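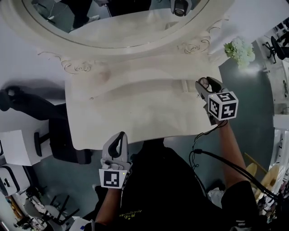
Cream vanity table with the oval mirror, carved roses along the bottom

I've been after a dressing table for years. My last one was a shelf in the hall with a magnifying mirror balanced on a stack of paperbacks, and I did my face there every morning in whatever light came through the front door. So when we finally did the back bedroom in April I said right, proper table, proper mirror, and I'm not buying anything flat and grey.

I went for the Fiore, from Stumstead. It's the fancy one in the range (they do a plainer one called the Jamer, which my friend Vy Thân has, more on that in a bit). I've been using mine every day for 47 days, which I only know because the returns window was up to 70 and I'd put it in my phone so I wouldn't forget.

Delivery first. It came flat in 2 boxes, and the mirror box is HEAVY. The driver was lovely and got both up to the landing, but I don't think he had to, so have someone at home with you. The instructions are all drawings, no words, and step 2 shows the legs the wrong way round! I had them on and off again before I worked it out. After that it was plain sailing, start to finish in an afternoon with a break for tea.

The mirror is why I bought it and I still love it. It's an oval with a big chunky scrolled surround, painted to match the table, and it makes the whole room look like somebody's granny had money. The glass is good too - no wobble when you move your head, which I've had on cheaper ones. What I will say is that the carving collects dust like you wouldn't believe. I go round it with an old blusher brush, and if I skip a fortnight you can tell.

The top is a nice size. I can have my make-up bag, the hairdryer, a mug and a lamp on it and still put my elbows down. The curvy front edge looks pretty but anything round will find its way over it, and I've lost two lipsticks and a pot of powder to the carpet. The powder was the expensive one, obviously. As for marks, foundation wipes off with a damp cloth, mascara needs a bit of washing-up liquid, and nail varnish I haven't dared try, so I put a tea towel down.

Now my moan. The drawer runners are stiff. They were stiff on day one and I rubbed a candle stub along them, which helped for a week or so. I emailed Stumstead and got a reply from a Zsófia Hegedűs, very polite, who sent a spare pair out without any fuss. They're better but you still have to give them a shove when the drawer's full.

Vy's Jamer has much smoother drawers and cost less, but the mirror is a plain rectangle and she has to lean in to see anything. She says she'd swap. I said no chance.

The stool is sold separately and I'd save your money. I tried it in the Clultside shop and it was too low for me, and I'm not tall. I'm using a kitchen chair with a cushion and it's perfectly comfy.

Four stars from me. It'd be five with decent runners, and if they ever do it in a pale green I'll be very cross that I didn't wait.

Hülya Soylu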